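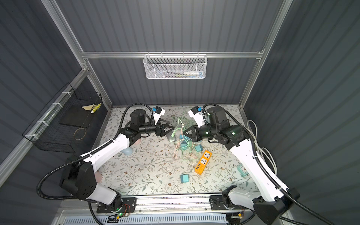
Two-arm cell, cable and charger sorting task, March 2025

Search this site Go

Horobets Student Robotics Project
Progress report to the Lommont Fund

We said in our application that by this point the students would have the two arms clearing a table of cables and chargers without help. They don't. We would sooner report that plainly than send another page of encouraging words.

The cell is built and both arms run. Students have logged 2,571 practice attempts by remote control, and the Draleo software stores them without much trouble. We are less sure what the number is worth. A good share of the early attempts were made by beginners learning the controls, and nobody marked which ones. Two students are now going back through the log to sort them, a slow job we did not budget for.

The task itself is harder than the proposal made it sound. Plug adapters and charger blocks are manageable when they lie by themselves. Thin cables in a pile are another matter — the grippers close on two or three strands at once, and pulling one drags the rest along. In our last check the arms ran alone 40 times and finished 15. Every finished run started from a loose pile. We would not quote that result to anyone as a success rate.

The club also wants to enter the Clorkel student contest. We have doubts. The contest table will have different items on a different surface, and all our practice has been on the same flowered cloth with the same few teal chargers. Whether anything carries over is a guess until we change the setup, and that work starts next.

Attendance has held up, and the students wire and repair the cell themselves. That part of the grant has been well spent.

Money: the arms and frame came in on budget. Spare gripper fingers did not, and we ask to move the unspent travel line to cover them. If the fund prefers to wait for better results before agreeing, we would understand, but practice will slow down in the meantime.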